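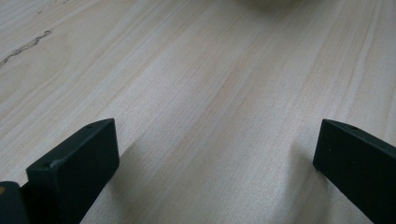

Ticket: labels stop partway through a big batch and the rest come out blank. I run Odance on the shop laptop at Broltiletti (we sell haberdashery, mostly buttons, ribbon and zips, plus far too much elastic) and it sends barcode labels to a Rutex thermal printer over the network. Small jobs are perfect. Big jobs go along happily for a while and then I get blank labels, lots of them, until I turn the printer off at the wall. I'm doing all of this from the work table, pale timber with those long streaky grain lines and a thin dark mark on it that could be a knot or a crack, and I have now spent enough time waiting on progress bars to know that mark quite well. I'm putting everything in the one ticket as I go so you've got the full story, sorry if it rambles!

Submitted: 5 Feb 2019
Product: Odance desktop, with the label add-on
Priority: I picked "medium" but could you please treat it as a bit more than medium, we have stocktake coming

What I'm trying to do

Relabel the whole shop. The old labels have the old prices on them and half have faded to nothing, especially in the window. The full item list is 2,238 lines. I export the list, open it in the label add-on, choose the small label (the one that fits on a button card), tick "one of each" and press Print.

What happens instead

It prints beautifully to begin with. Somewhere past item 900 the text vanishes and the labels keep feeding, completely white. No error on the laptop, no red light on the printer. The add-on's bar still creeps along as if everything is fine and finishes with "Job complete", which is cheeky.

What I had already tried before writing in

Turned everything off and on again, in every order I could think of. Changed the roll for a new one from a different box. Cleaned the print head with one of the little alcohol wipes that came with the printer. Reinstalled the label add-on. Printed the same list from the other user account on the laptop. Same result every time, except that the spot where it goes blank moves about a bit.

Update, same afternoon

Your first reply asked me to check the label size and the resolution. The size in Odance matches the size on the box. Resolution is set to 300 in the add-on and the printer's own settings page says the same, so no mismatch there. I printed the settings page and attached the scan. The smudge down the side is tea.

You also asked whether the labels are blank or only very faint. Properly blank. I held a few up to the window and there's nothing on them at all. I ran a fingernail along one and it left a grey line, so the coating side is facing the right way up. (I had that wrong on a roll last year and felt very silly, so it's the first thing I check now.)

Update, next morning

Tried the split you suggested. I cut the list into smaller files and sent them one after another, with a break in between to have breakfast. All fine! Every label printed. Then I sent two of the same files straight after each other without a break, and the second one went blank partway in. So I don't think it's a particular item in the list that upsets it, which had been my theory. I'd been blaming a ribbon with a long name and a slash in it. Apologies to the ribbon.

I asked whether it might be overheating, as it does get warm on top. Your reply said the Rutex should pause and flash its light when the head gets too hot, and mine never flashes. I put a desk fan on it anyway for one run. It went blank as usual, only with a breeze.

Update, a bit later

Okay, the network. I hadn't mentioned this and I should have. We changed internet provider before Christmas, to Vörös, and they sent a new modem that also does the wi-fi. The printer used to be plugged into the old box with a cable. The new one sits on a shelf in the front of the shop and my cable doesn't reach, so the printer's been on wi-fi the whole time. The last full relabel we did was in September, on the cable, and it gave no trouble whatsoever. I remember it because I read an entire library book while it ran.

You asked for the add-on's log. It took me ages to find it – it's under Help, then Diagnostics, then a button called "Collect" that doesn't look like a button. Attached. The bit I think you want is near the bottom, where it says the connection was idle and closed after 900 seconds, and then straight after that it carries on sending as if nobody had hung up.

But it isn't idle, is it? It's printing the whole time. Your answer to that was really helpful so I'm copying it here in my own words, for when I forget. The add-on sends the whole job to the printer in one great lump, the printer tucks it away in memory and works through it, and from the modem's point of view there's no chatter going on in either direction. So the modem drops the connection. The printer still knows how many labels it has been promised, so it keeps feeding them, but it has lost the part that says what goes on them. Have I got that right? I think I have.

Update, after lunch

Ran the test with the cable. I borrowed the long one from the security camera out the back, ran it along the skirting board to the front shelf and taped it down so customers wouldn't trip. Printer settings, Network, Wired, Save, wait for the two beeps.

Sent the whole list. It got past the usual place. I stood there like it was a horse race. It kept going, through the zips, through the bias binding, all the way into the knitting needles, and every label has print on it! I checked the end of the roll against the end of the list and the last barcode matches.

So the wi-fi is the culprit, or the modem is, or the pair of them together. I can't leave the cable where it is though, it goes straight past the door. I also need to give the camera its cable back.

I've got a fresh black liner in the little bin and it's up on the table with me, so any duds from the next tests can go straight in. Please tell whoever designed the backing paper that it sticks to sleeves. 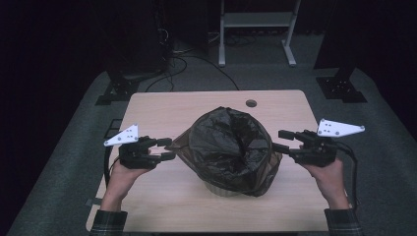 Steps from your second reply, and how each one went

Open the modem page and look for an idle timeout. Found it under Advanced. Vörös have locked it, greyed out, so I can see it but not touch it. I rang them. Long hold music, very pleasant person, and the answer was that it can only be changed on a business plan. We are a business! On a home plan, apparently. That's a separate argument and I'll have it another day.

Give the printer a fixed address. Done. I wrote the address on masking tape and stuck it to the underside of the printer, where I'll never look.

Turn on "Keep connection alive" in the label add-on. This one took some finding. It isn't in the print window where you'd expect. It's in Preferences, Devices, then you have to click the printer's name once (not twice, twice opens something else) and the tick box shows up at the bottom. Mine was unticked. I'm fairly sure I never unticked it, and I did reinstall, so perhaps that's how it comes?

Turn on "Send in batches". Same spot. I set the batch to 300 labels as you said. There's a line in the help page that says larger is faster, which is what I would have picked if left to my own devices, so thank you for getting in first.

Restart Odance. Closed it and opened it again. It asked me to sign in twice but that's normal for us.

Print over wi-fi with the cable out. Cable unplugged, tape peeled up, camera has its cable back. Sent the whole list again, with the duplicates going onto an old roll I don't mind wasting. There's a small hiccup between batches now, a sort of little breath, and then it picks up again. No blanks. Not one, right through to the end.

Update, day after

Did it all again this morning from a cold start to be sure, modem rebooted as well. Good again. I'm happy to call that fixed on my side.

Some leftover things while I've got you

Could the add-on please stop saying "Job complete" when what it means is "I've finished sending"? If it had told me the connection was closed I would have looked at the modem on day one, and saved a lot of labels.

The help page for blank labels talks about dirty heads and upside-down rolls and doesn't mention wi-fi at all. It would be worth a line.

And a question, no rush on it. If I untick "one of each" and ask for as many labels as I have in stock, does the batch setting count items or labels? We have a single line of shirt buttons with over 900 on the shelf and I'd rather know before I press the button than after. If it counts items I'll print the shirt buttons on their own.

You can close the ticket once you've answered that one. The new labels look great, by the way, the barcodes scan first go, even on the curvy zip packets. I'll start on the window display tomorrow.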